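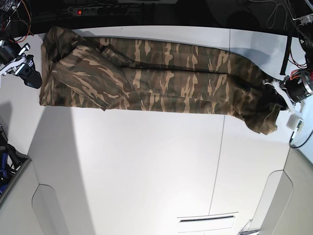
**Ticket 114 -- Clothing Stores, Restden**
**Opened:** 10 January 2023
**Submitted by:** Tipene Pearce, Clothing Stores
**Assigned to:** Garment Care Desk
**Category:** Folding and shelving
**Item:** Trousers, camouflage, tiger-stripe (olive green, dark brown, tan)
**Priority:** Normal
**Status:** Closed, with one item carried forward

## Reported problem

Trousers folded to the current stores instruction do not hold their shape on the shelf. The folded bundle is thick at one end and thin at the other, and stacks lean toward the thin end until the upper pairs slide into the next bay. The Nultow shelving has no side panels, so mixed sizes are the usual result.

The fault was first noticed in December, after the tiger-stripe trousers were moved from hanging rails to open shelves. Plain work trousers on the same shelves are not affected.

Staff also report that the pattern makes a poor fold difficult to see. The stripes run mostly along the leg, and a diagonal crease can pass for part of the print until the bundle is picked up.

## Initial response from the desk

The desk asked for the following before proceeding:

- the instruction sheet in use at the folding table
- whether pockets are checked before folding
- which end of the trousers is folded first
- whether the trousers come directly from the Deák laundry or have been held in a cart

Stores confirmed that sheet 9 is in use, that pockets are emptied but the flaps are not smoothed, and that folding begins at the hem. Trousers are held in a cart overnight before folding.

## Checks carried out

**Check 1. Shelf surface.** The shelf was tested with a level and found true. A stack of plain trousers was left in the same bay overnight and did not move. Shelf ruled out.

**Check 2. Time in the cart.** One batch was folded on delivery from Deák, without the overnight hold. Wrinkles along the legs were reduced. The stack still leaned. Contributing factor only.

**Check 3. Waistband.** Bundles were opened and examined at the waist. In most of them the top of the trousers had been folded over on itself, with the pocket area caught underneath. This produces several extra layers at one end and accounts for the thick side of the bundle.

**Check 4. Hem.** The leg openings had been brought together by hand and had crumpled in the process. When the first fold is made from a bunched hem, one leg travels farther than the other and a long diagonal crease forms down the middle. Pressing the finished bundle does not remove it.

**Check 5. Table position.** The trousers were laid lengthwise on the white table. There is sufficient length for this, provided that the hem is kept on the tabletop. Where the hem was allowed to sag, the legs drew out of line again before the first fold could be made.

## Cause

Sheet 9 was written for the plain trousers, which have flat pockets. It instructs the user to "fold from hem to waist" and says nothing on preparing either end. The tiger-stripe trousers need both ends opened and flattened first.

## Interim instruction

Until the sheet is reissued, please proceed as follows:

1. Lay the trousers lengthwise with the waistband to the left.
2. Open the waistband fully. Turn back any part that has folded over.
3. Smooth each pocket by hand, from the waist downward.
4. Separate the leg openings and flatten each one on the table.
5. Place one leg over the other, matching the hems first and then the seams.
6. Check for a diagonal crease by touch. If one is found, return to step 4.
7. Fold the hem to the waistband, then fold once more.
8. Shelve with the waistband end to the back, turning alternate pairs to the front.

Trousers already on the shelf should be refolded as they are issued. A full refold of the bay is not requested.

## Follow-up

Stores refolded 82 pairs under the interim instruction. Two were set aside with a crease that would not smooth out by hand and were sent back to Deák for pressing. The remainder were stacked in the original bay and were upright at the next stock check.

Mr. Pearce noted that step 4 takes longer than expected with the smaller sizes -- the openings are narrow and tend to spring back. The desk advises flattening one leg completely before starting the other.

## Carried forward

Rarus, as supplier of the trousers, has been asked whether a printed size mark can be added inside the waistband where it would show after folding. No reply has been received. Correspondence will be recorded under a separate ticket.

Sheet 9 is to be withdrawn from the folding table when its replacement is delivered. Until then, a copy of the interim instruction should be kept with it.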